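Haldane sorting arm plan goes back for costing
July 29, 2022

Haldane's plan to buy robot arms for its produce packing shed has been sent back for more work, after managers questioned what the money would get them.

The proposal, put together by supplier Valtidov, asks for three arms at $3,964 each. Grippers, mounts, cabling and staff training are quoted separately, and the training line has been left blank.
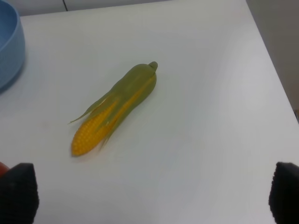
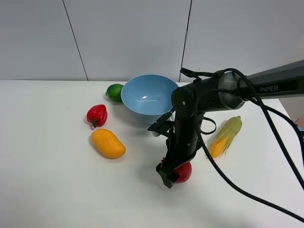 Toy corn on the white table in both views, with the bowl, apple and other produce in the second.

Operations manager Lorna Lamont said she had no quarrel with the arm itself but wanted to see it handle what the shed handles.

"Our corn comes in muddy and every cob is a different size," she said. "I'd like a figure for that before I sign a cheque."

The business case claims the arms would take over 67 hours of hand sorting a week. Struan McIver, who looks after the shed's accounts, said the paperwork did not show how that number was reached, or what a breakdown in peak season would cost.

Valtidov's Ulises Ñahui said the price was fair and that two arms could go in first if the budget was tight. He would not be drawn on whether the hours saved would shrink to match.

McIver has also asked for a lease price and a quote from a second supplier, Jamerer. A revised budget is due in September. No deposit has been paid.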